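Can a Machine Do Your Chores Yet?

Reading level: ages 9 to 12
Written by Thanasis Drakos

Some machines already do chores. A dishwasher washes dishes. A washing machine washes clothes. Each of them is a closed box that does one job, and a person has to load it and unload it. This page is about the other kind of machine, the kind with an arm that could do the loading.

What counts as a chore?

Think about clearing the table after dinner. You pick up a cup, a fork, a napkin and a bowl with some soup left in it. You use a different grip for each one. You tip the bowl as little as possible. You do not stop to plan any of this.

A robot has to work out every part. Engineers split the job into steps:

1. Find the object.
2. Decide where to hold it.
3. Move the arm there without hitting anything else.
4. Close the gripper hard enough, but not too hard.
5. Lift, carry and let go in the right place.

A mistake in any step can spoil the ones after it. If the robot is wrong about where a cup is by the width of your thumb, the gripper may close on air or knock the cup over.

Joints and motors

A robot arm bends at its joints, as yours does. Many small arms use a type of motor called a servo. A servo can turn to a certain angle and stay there. The computer sends each servo an angle, and all the angles together decide where the end of the arm will be.

Your arm has a shoulder, an elbow and a wrist. Your hand adds many more joints, and your skin tells you how hard you are pressing. Most robot grippers have only two fingers, which open and close like tongs. Some have no sense of touch at all.

Why soft things are hard

A wooden block keeps its shape. A towel does not. Each time you drop a towel it lands in a new shape, with corners hidden under folds. A robot that folds laundry has to find those corners first. Food is difficult too. A ripe tomato and an unripe one can be the same size, but one of them will burst if it is squeezed.

Shiny things cause a different problem. Robots often find objects with cameras, and a metal surface reflects light and the things near it. The computer may have trouble telling where the metal ends and the reflection begins. Clear glass is worse — the camera sees straight through it.

Practice on a small table

Robots can learn a chore from examples. A person guides the arm through the job many times, and the computer records the joint angles and the camera pictures. Then it looks for patterns. One simple chore may need 2,000 examples before the robot can do it without help, and it may still fail if the table or the lighting is changed.

Toys and small kitchen items are useful for practice. They come in many shapes, they are cheap, and most of them survive a fall. 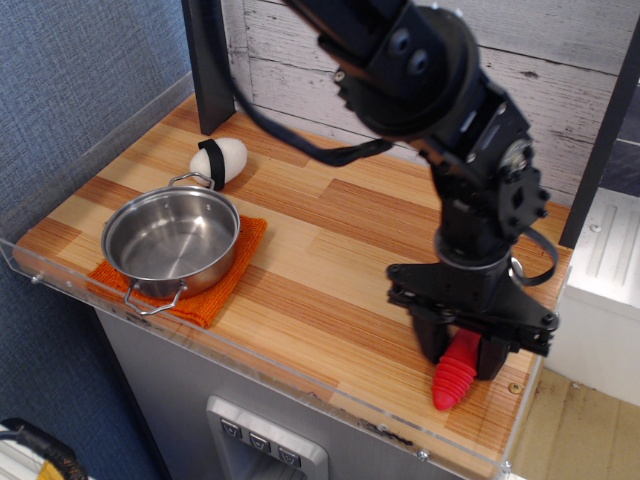
A two-finger gripper holds a red ribbed rubber object above the tabletop. The steel pot is resting on an orange cloth.

Picking up one object and putting it in a pot is called "pick and place." It sounds easy, and for a person it is. For a robot it is a good test, as it uses all five steps in the list.

What about stores and factories?

Factories have used robot arms for a long time. They do well there because the parts arrive in the same place, facing the same way, all day. A store is less tidy. Shoppers put things back on the wrong shelf, boxes get crushed, and people walk past without warning. Robots can scan shelves and move carts in some stores, but restocking mixed goods is mostly still done by people.

So, can they do it yet?

Partly. Robots can vacuum a floor and mow a lawn. Arms in labs can fold a shirt or put away a cup, often slowly and sometimes with a person ready to step in. A machine that can walk into any kitchen and clean it up is still being worked on.

Words to know

Gripper: the part of a robot that holds things.
Joint: a place where an arm can bend or turn.
Servo: a motor that can move to an angle and hold it.
Pick and place: lifting an object and setting it down somewhere else.

Try it yourself

Hold a pair of kitchen tongs in one hand and put the other hand behind your back. Move a spoon, a sock and a grape into a bowl. Then try again with one eye closed. Write down which object was hardest to hold.

Last updated 16 March 2023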